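Looking after stage props and set dressing

Paper props wear out first. Letters, tickets and newspapers get handled every night, so print 30 copies of anything that is torn or folded in the show and keep the spares flat in a box file. Cold tea will age plain paper; brush it on thinly and dry the sheets on a rack.

Borrowed furniture needs a label underneath, never on the polish. Masking tape lifts old varnish if left on for the whole run – use a tie-on tag.

Glasses for stage drinks should be washed straight after the curtain. Apple juice dries sticky and marks the tablecloth. For whisky, Sofia Raptis at the Kouris uses weak black tea with no milk or sugar.

Dust sheets can go through the machine at 30 degrees. Fold them the way they come off in the scene, and write the act number on the hem in laundry pen. 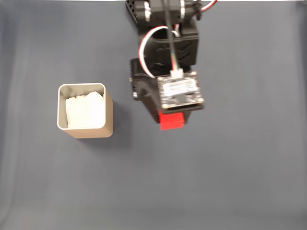
Hang heavy curtains as soon as they are dry. Leave rolled rugs on their side, with the pile facing in.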